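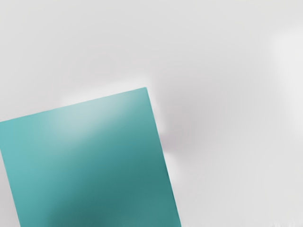
The teal ones were always the trouble at Sarer. On the floor they looked fine, but in the simulator, where the Helis arm did its learning, their shade slid from mint to something near petrol, and the arm would dither over them like my aunt at a cake counter.

I'd packed at Sarer for 14 years before they sat me upstairs with a headset and a mug and asked me to mark the good grasps from the bad. They wanted somebody who knew blocks, and I suppose I did. I knew you took a tilted one by its near corner and let it roll into your palm, though I'd never said so aloud to anyone, and it took me most of November to find the words.

I marked 300 tries on my first day and 500 on the second, and went home seeing teal on the ceiling. My old bench was gone by then, and so was the radio, and the girls from the line had been moved over to the Skendadau shed, where the tea was worse — they rang at smoko to tell me so.

Then one morning I came down the stairs and the arm was working on its own, with the lights half off. It came to a block lying crooked, paused, and took it by the near corner. It rolled it, too, that little turn of the wrist my mother taught me over the kitchen table. I stood there holding my mug until the tea went cold, and then I went back up and marked it good.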